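Mollside Tabletop Set: README

Status: usable, with complaints. Last edited in September.

What this is

Mollside is a small collection of recordings of people handling little things on a pale, paneled work surface. It's the third set we have put out under the Skikilton name and the first one where I was asked to write the card. I agreed on the condition that I could say what I think of it. Most data cards I read sound like a brochure for a condo, and I come away knowing less about the data than I did from the folder names.

The earlier card promised "everyday household activity." I took that line out. Moving a ball from one spot to another is an activity, and you could do it in a house, but I wouldn't train anything on this set and expect it to know its way around a kitchen.

The surface

Everything happens on the same surface, pale and divided by thin seams. Annotators disagreed over what to call it. Some wrote "tile," some wrote "board," a few wrote "floor," and one used all of them in a single afternoon. We did not clean this up. If you search the notes for one word you will miss part of the set, so search for all of them.

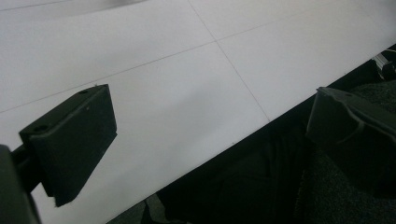
Lighting is another sore point. The old card called it uniform. The same surface comes out warmer in some clips and cooler in others, and I have seen one model treat that as two different rooms. Do your own color checks before you believe any result that depends on shade. The seams are more reliable than the color if you need something to line clips up by, though in the brightest clips they get faint.

What people were asked to do

Instructions were read out loud from a printed sheet and kept short on purpose: pick it up, put it there, start again. Each person had 15 minutes to practice, then 20 minutes of recording. I think the practice time was too short. The first few clips from nearly every session are clumsy, and whoever sold this idea as "natural hand motion" should watch them with the sound off. They are marked "early" in the index. Leave them in or take them out, but say which you did.

The objects

The main pieces are the red balls, the arched cream cover and the wire rack. The labels call the cover "hood," "arch" or "bread box" depending on the week. I prefer "cover" because it claims the least. There are small pieces too, and those are where the labels are weakest. If your work depends on tiny parts, read a few dozen labels by hand first.

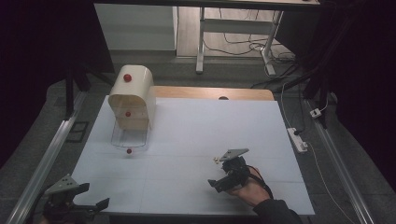

KNOWN PROBLEMS

Ball identity. The balls are the same color and close in size, and the labels don't follow each one through a clip. "Ball 1" is whichever one the annotator clicked first. Any claim about tracking made from these labels should be treated with suspicion, including ours.

Hidden objects. A ball inside the cover is labeled as present if the annotator believed it was there. Believing and seeing were not kept apart. I asked for a separate column and was told it would come in the next version.

Clip count. The release has 500 clips. The Prernamport mirror lists a different total because it split the long ones, and I can't vouch for where the cuts fall.

Success tags. A clip is tagged "done" when the person said they were done. Draw your own conclusions.

Empty stretches

Plenty of clips have long pauses where no object is being handled. We kept them. People ask for these to be trimmed, usually to make their numbers look better, and I've yet to hear a stronger argument than that. A tool that can't tell waiting from working isn't ready to be let near a table.
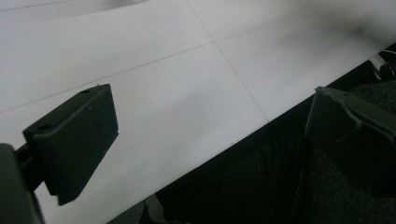
Rhun Skyrme disagrees and wants it on record: "The pauses should be a separate download. I spent a whole Saturday sorting them from the rest, and the index was no help. Keep them if you like, but don't make everybody carry them."

Fair enough about the index. It will get a "pause" column. The pauses stay in the main download for now.

Comparing with Górecki

Please don't put scores from Mollside and Górecki in the same table. The two sets share a label format and very little else, and Górecki's annotators worked from different rules.

Corrections

Send the clip name and the time within the clip. "Some of the labels look off" is true, and we can't do anything with it.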